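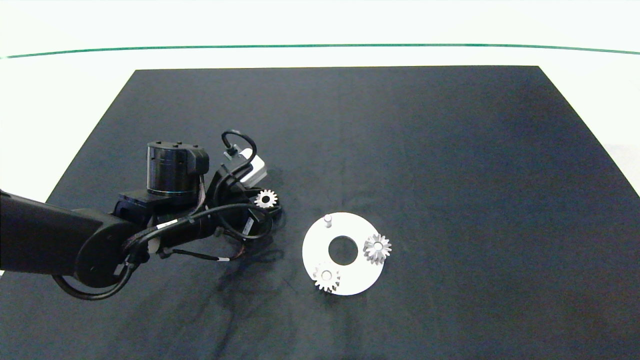

I think anyone who puts small metal parts together on a table should cover the table first, and cover it with something dark. It is a dull opinion but I have held it for six years and I keep meeting people who disagree. They work on the bare top, or on a tea towel, or on newspaper. Look at how a white ring plate shows up on a navy mat compared with how it would look on the white table behind. You can see the hole in the middle straight away. The short white peg near the top of the plate stands out too, and the peg is the part you need to find when you have a gear ready to go on. The silver gears stand out less than the plate does, but their teeth are still clear against the dark, and teeth are what I look at most.

I run a small repair table at the back of a shop in Turkton. Most of what comes in is clockwork toys, kitchen scales, hand mixers and the odd music box. Nearly all of it has gears in it somewhere, and nearly all of the gears are small enough to lose. When I started I had a pine table with a varnished top. A gear dropped on varnish bounces. I have timed how long I spent looking for one brass wheel from an Arancibia kitchen timer and it was longer than the repair.

A cloth mat stops the bounce. The part lands and more or less stays where it landed. You can also put a round shaft down and it will not roll to the edge while you are reaching for the tweezers. I would give up my good lamp before I gave up the mat.

People raise the matter of colour. The usual advice in the hobby books is a white surface, on the grounds that it reflects light and makes everything brighter. I tried white for a whole winter. It is bright, but the brightness is in your eyes and the part is a grey shape in the middle of it. White plastic disappears altogether. A lot of modern parts are white plastic, so that rules out white for me. Green is fine. It is the colour of the cutting mats most people already own, and I would not tell anyone to throw one away. But cutting mats are hard, and printed with grid lines, and a thin pin lying along a grid line is very difficult to see.

Dark blue or dark grey cloth, then, with no pattern. Black oxide screws will vanish on it, I admit. I put those in a saucer.

The second thing people get wrong is buying the smallest mat they can. They think of the mat as something the job sits on, the way a plate sits on a place mat. I think it should reach well past the job on every side. The parts that get lost are the ones you have just taken off and put down without looking, and you put those down at arm's length. Mine is 1,000 mm along the front and I use all of it. A friend in Widuvley has one the size of a tray, and when I go over to help I spend the afternoon picking things up off her floor.
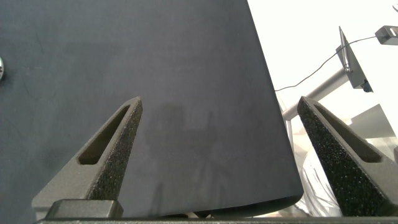
Then there is the question of whether a mat should be kept nice. I say it should not, within reason. I have been told my bench looks scruffy, and a customer once asked me whether I was going to put something clean down before opening her scales. It was clean. It was marked, which is different. Any cloth used for this kind of work ends up with a few creases and small scuffs across it, and faint lighter streaks where the light catches, and none of that gets in the way of seeing a part. Grit gets in the way. Swarf gets in the way, and it gets into gear teeth as well. So I brush the mat down before each job and leave the marks alone.

I am less relaxed about edges. A mat that curls up at the corner will tip a gear off it, and one that hangs over the side of the table will be dragged by your sleeve sooner or later, with everything on it. If yours has started to curl, turn it over and leave it under something heavy for a night or 2. I use a 454 g tin of grease at each corner. It works on cloth. It does not work on rubber that has gone stiff, which should be replaced.

I do not think the make matters. I bought an Urska mat in June because the shop had it, and before that I used the back of an old curtain, and the curtain was slightly better. It had more weight to it. What I would check in the shop is whether the surface sheds. Rub it with your thumb and look at your thumb. Lint in a gear train is a nuisance and it holds oil.

There is one fair objection, which is that a soft surface is not a flat one. If you are checking whether a plate is true, or whether a gear wobbles on its peg, a wrinkle underneath will fool you. I keep a piece of glass for that. It comes out for a minute and goes back in the drawer. I have met people who work on the glass all day for the sake of that one minute, and they are always looking for something under the table.

Some of this is habit, and someone who learned on bare wood will probably go on using bare wood. I would only ask them to try a dark cloth for one job with a few gears in it. Put the base plate in the middle, keep the gears that are not fitted yet close beside it, and see how often you have to stop and search. If the answer is the same as before, fold the cloth up and use it for something else. A big one does very well over a sewing machine.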